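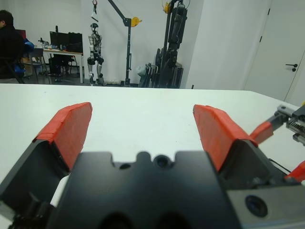 Item 3, white table: top surface and back edge, with desk 2 beyond.

Skondomton building, Room 278
Furniture and work area inspection, second round
Date of inspection: July 31, 2022
Inspector: Hammad Memon
Area contact: Zakhar Yurchenko
Form: Kiani general workplace checklist, short version

Ratings used on this form: OK, Monitor, Fix, N/A. A comment is required for anything other than OK. Comments on OK items are optional and have been kept where they repeat or close a remark from the May round.

1. Floor and walkways

1.1 Floor free of trip hazards along the main route from door to desks. OK.
1.2 Floor covering intact, no lifted seams. Monitor. Gray floor in good order over most of the room. One seam near the door has opened slightly. A card edge can be pushed in but a shoe does not catch on it. Measure again next round.
1.3 Clear width kept behind seated persons. OK. Checked at desk 2 with the chair occupied.
1.4 Bags and coats kept out of walkways. Fix. Two bags on the floor by the door at the time of entry. Hooks are fitted and were not in use.

2. Walls, lighting, exits

2.1 Walls free of damage and loose fittings. OK. White paint scuffed at chair height in several places. Cosmetic.
2.2 Lighting level at work height. OK. Meter reading 624 lux at the center of the white table. The desks were not measured separately.
2.3 Lamps working, covers in place. OK. The flickering tube reported in May has been changed.
2.4 Exit sign visible from all seats. OK.
2.5 Extinguisher in place, tag current. Monitor. Tag is current but hangs facing the wall. Turn it around.

3. White table

3.1 Top level. OK. Checked with a spirit level lengthwise and across. No adjustment made.
3.2 Top does not move under hand pressure at the corners. OK. In May the left rear corner gave when leaned on. Zakhar Yurchenko tightened the bolts on that side the same week. No movement found now.
3.3 Edges and corners free of chips and splinters. OK. Run a dry cloth along the full edge. No threads caught.
3.4 Surface clean. Monitor. Faint dark specks and smudges on the white top. No sticky residue felt.
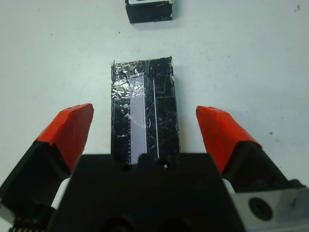
Marks of this kind are hard to see under the ceiling light and easier to find with a flashlight held low. Wipe with a damp cloth and a drop of dish soap, then with a clean damp cloth, then dry. If a speck stays after two passes, press a fingernail across it. A mark that catches the nail is surface damage and goes under 3.3. A mark that does not catch is recorded as a stain, position noted, and left alone. Abrasive pads are not to be used on this top. One was found by the sink during the May round and has been removed.

3.5 Surface free of glare at normal working positions. OK. The finish is matte. No complaint from users.
3.6 Load within limit on table label. OK. Label is under the top at the front. Text partly rubbed off but the limit can be read.
3.7 Food and drinks kept off the table. OK.
3.8 Legs and feet. Monitor. All feet touch the floor. One rubber foot is compressed more than the others. Spare feet requested from Devard, request 2,327.

4. Desks

4.1 Desk tops stable, legs tight. OK. Desk 2, light wooden top on white legs, had a loose screw at the rear left in May. Tight now.
4.2 Monitors set back from the desk edge and stable on their stands. OK.
4.3 Small items stored so they cannot roll off. Monitor. The left end of desk 2 collects small items. A shallow tray would be enough. This is the second round with the same remark.
4.4 Drawer units close fully. Fix. Middle drawer at desk 1 stops short by a finger width. Runner bent. Do not force it.
4.5 Chairs: casters, gas lift, backrest. OK, except that the chair at desk 3 sinks slowly when occupied. Tagged and taken out of use.

5. Cables and power

5.1 Cables free of cuts, crushed sections, and exposed wire. OK. All cables on and around the white table followed by hand from end to end where reachable.
5.2 Cables do not cross walkways. OK.
5.3 Cables on table tops routed away from the front edge where possible. Monitor. Clips are in stock. Fit before next round.
5.4 No power strip plugged into another power strip. Fix. Found under desk 1. Unplugged during the inspection with the user's agreement. A longer strip is on order from Skasach.
5.5 Outlets firm in the wall, cover plates whole. OK.

6. Housekeeping

6.1 Waste bins emptied, no overflow. OK.
6.2 Cleaning supplies labeled. Fix. One spray bottle without a label on the shelf by the sink. Contents unknown to anyone asked. Set aside for disposal, not to be refilled.
6.3 Cleaning sheet for the white table signed. Monitor. Last three lines are initialed but the column for the time is blank. The column is there so that the next person can tell a new mark from an old one.

Actions

1.4, 6.2: Yurchenko, at once.
4.4, 5.4: Yurchenko, on delivery of parts.
3.4, 5.3: users of the room.
4.3: tray to be bought from the small items budget, no separate approval needed.
1.2, 3.8: Memon, at next round.

Sheet filed under 784. The May sheet stays in the same folder until items 1.2 and 4.3 are closed.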